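Brusix packing room, Itcombe site
Minutes, staff meeting on the Prydderch gripper trial
November 2, 2018

1. Minutes of the August meeting accepted.

2. Trial to date
Management reported that staff are spending two hours a shift on the hand-held grippers, recording movements for Fludico. The Fludico quote of 3501 dollars covers setup only. Siwan Rees asked who pays for the labour. No figure was given. 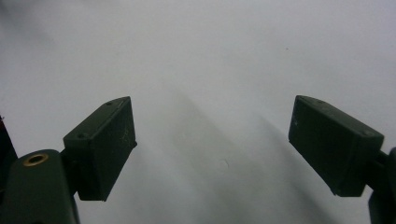 Gripper open over the work surface.

The claim of 500 picks a shift was questioned. Members want to see how it was reached before it goes on the noticeboard again.

3. Wear on hands and tools
Sore wrists reported on both shifts. The pads already show scratches. Management called this normal use; the meeting did not accept that as an answer. 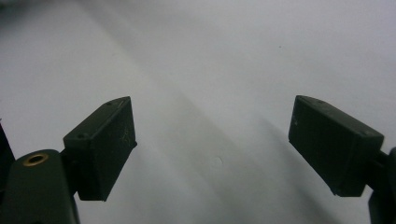
4. Jobs
Management repeated that no positions will go. Asked to put it in writing, they said it was too early. Retraining was described as "available", with no dates or pay rate. Of the staff surveyed, 70 per cent had heard nothing about it.
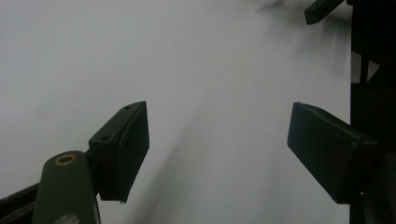 Siwan Rees said she had heard the same promise about the labelling line, and asked that her remark be recorded.

Action: management to reply in writing on items 2 and 4.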